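Teleop demo cell – pre-session check
Site: Sikorcombe, bay 5
Month: February
Checked by: Ronja Backlund
Operator: Rasmus Lepik

1. E-stop, operator desk
OK. Pressed and reset twice.

2. E-stop, wall
OK but stiff. Grewal to look at it.

3. Gloves and tracking
Left fine. Right thumb lagging, recalibrated, better now. Recheck at lunch.

4. Arm speed limit
Set to 20 per cent for new operators. Was left at 33 by last shift – please put it back when you finsh.

5. Floor tape and gate
Tape lifting by the gate. Trip hazard. NOT OK, re-tape before anyone goes in.

6. Cables, both arms
OK. No rubbing at the wrists.

7. Simulator matches task sheet
Kitchen layout loads, pepper task. Both hands follow the gloves. Rasmus to do five clean runs in sim before going live on the real arms.

8. Grip force cap
OK in sim. Not tested on real hands yet, leave blank on the Mekent form.

9. Idle hand
Keep it open and clear of the board while the other one holds. Two operators last week let it drift in. Stop the demo if it does, dont try to save the recording.

10. Recording and storage
OK. Counter at 3,117 demos before start. Bad takes to be marked bad, not deleted.

11. Second person in room
Yes, RB until 2pm. After that no live runs unless Clavley send somebody.

Result: sim only until item 5 is done. Item 2 can wait.

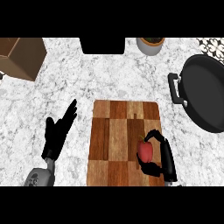 Item 7 – pepper task in sim, right hand gripping, left hand open.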